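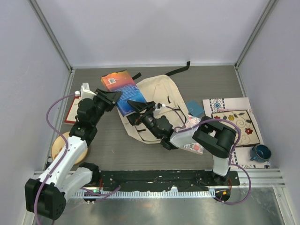 # Budgeting for a second two-arm bench cell: what have I left out?

**Posted by flatpack_ned, 2022-11-22**

We are a small group attached to a teaching workshop and we have one bench cell with two small arms on a shared rail. It does table-top handling of household things: putting a book in a bag, moving a mug, that sort of work. We've been given money for a second cell and I have to put in a written plan by the end of November.

The arms themselves are settled. We're buying the same Farell pair as last time so that the spares fit both. What I'm unsure of is everything else. My list so far:

- arms, rail and controllers (quoted, fixed)
- table and enclosure, three sides
- lighting
- one computer
- spare gripper fingers
- objects to handle

I put down 200 pounds for the objects and was told it looked like padding. I also have a quote of 644 pounds from Lopes for the enclosure panels and corner posts, delivered but not fitted. Is that sensible, or should I get the panels cut locally? And is there a line missing that I'll be sorry about in spring?

We can't go back for more once the plan is signed off.

---

**benchrat**

Get the enclosure made locally if you have someone who can cut sheet. It's only three walls and a couple of posts. I wouldn't pay 644 for that.

You have no line for cables. Buy spares.

---

**Marlpit**

I did this for our second and third cells, so I'll go through your list in order.

Enclosure. I would take the Lopes quote, with one condition: ask whether the panels are matt. We had ours cut locally in a gloss white for less money and spent the difference, and then some, trying to get rid of reflections. Plain pale walls with an even finish are worth paying for. If your table top is a different finish from the first cell, anything you have set up by eye on one will want doing again on the other. Order the same top, and order it at the same time as the panels so that the sizes are checked against each other.

Fitting isn't in your quote. Two people, one day. If your people are charged to the project, that needs a line.

Lighting. You haven't given a figure. We use two Vorix strips over each cell and they cost us 157 pounds the pair with the driver. Whatever you choose, buy the lights for both cells from one batch.

Computer. One is right. Check that it has enough USB ports on separate controllers before you buy, and put in for a powered hub anyway.

Gripper fingers. You don't say how many. We keep 10 spare sets for three cells. The tips wear unevenly, and soft goods like canvas are harder on them than you'd expect because the fingers drag along the table to get under a fold.

Objects. Your 200 is not padding and I'd defend it. The expensive part is replacement. Paperbacks lose their covers, mugs chip, tote bags stretch at the straps and stop lying the way they used to. Buy at least two of everything, and for bags buy four. If you want printed cards, placemats or tiles as background clutter, charity shops are fine, but write down what you bought, as you won't find the same ones again. Break the line into "first set" and "replacements" in the plan. Ours went through without comment once it was split.

Missing lines, going by what caught us out:

1. Cables and cable guides. The lead that runs back from the wrist to the base needs enough slack for full reach, and slack catches on things. Budget for clips and for spare leads in the same length.
2. A second emergency stop, if the two cells will stand further apart than one person can reach.
3. Storage. Lidded boxes and a shelf.
4. Delivery and VAT on anything from abroad.

Also ask Farell whether the rail comes drilled. Ours did the first time and didn't the second.

---

**flatpack_ned**

Thanks both. I've split the objects line and added cables, fitting and storage. Lopes say the panels are matt on one face only, so I'm asking which way round they go with the posts. The rail is drilled, but the bolts are extra.

---

**okeford_st**

Have you looked at Flerari? They do a whole cell on a frame with castors. We have one on loan. Can't say what it costs to buy but it saves all the fitting, and you can get it through a normal door if you take the back wall off first. The castors need locking every time or it creeps.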